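# Clearing the table of wires, and other small defeats

Wednesday is my tidying day, chosen for no better reason than that the bins go out on Thursday. These are the tips I've collected from readers and from my own table, which has been a dining table on perhaps 6 occasions.

## Start with the flat things

Boxes, slabs, cases, anything with straight sides. They take up the most room and need the least thought, so shift them first and you'll feel you have achieved something. Stand them on edge along a shelf like books. Don't stack them flat, or the one you want will be at the bottom until you die.

Blue things are the worst in my house. I own a great many, pale and navy, and they vanish against each other in any drawer. A strip of masking tape with a word on it saves a good deal of muttering.

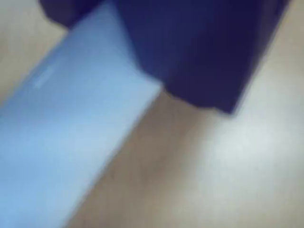 ## Wipe before you sort

I used to do this last, once everything had a home. Then it dawned on me that I was lifting the same pile twice. Clear one patch, wipe it with a barely damp cloth, dry it with another, and work on that patch only. On pale surfaces the crumbs hide surprisingly well - look along the top from a low chair with the lamp on and you'll see what you've been living with.

Skip the spray polish. I got through a whole tin of Szalai in February and all it did was make the pens roll off.
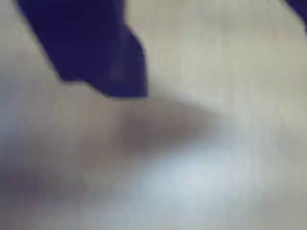

## Give the tangle a plate

Cables breed in heaps, and the heap spreads until you give it an edge. An old dinner plate will do. Everything with a wire goes on it, however ugly, and nothing with a wire goes anywhere else. Small tidy things get a tray of their own, soft-sided if you have one, as it folds flat afterwards.

Then work through the plate:

- Take the coloured cables out first. Red comes out of black far more easily than black comes out of black.
- Never pull. Find a plug and feed it backwards through the loops.
- Lift off any bare circuit board before you start tugging, and hold it by the edges.
- Long adapters go last. They are what the rest is wrapped around.
- Coil each cable loosely and tie it with a twist from a bread bag. I bought 400 Cutness ties once and have yet to find where I tidied them to.

If you can't say what a lead is for, label it with today's date and put it in a box. Anything still there in a year goes to the recycling centre, where you'll remember what it was on the drive home.
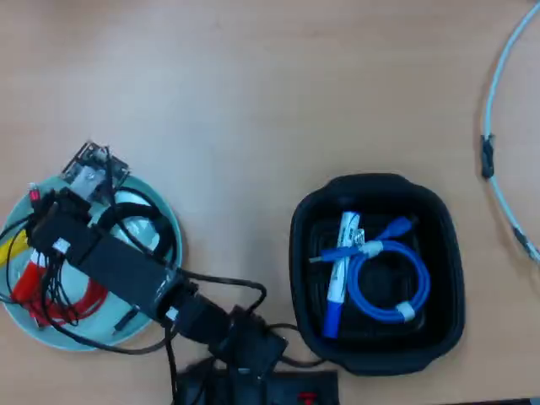 Jonalyn Yap writes that a plate is far too generous and she allows her cables one saucer. She also says bread-bag twists have wire in them and will nick a thin lead if you do them up tightly, so she uses strips cut from old tights.

I've tried the tights and she's right, though the drawer now looks like something the police would want to talk about. Cut them about as wide as a finger and knot once.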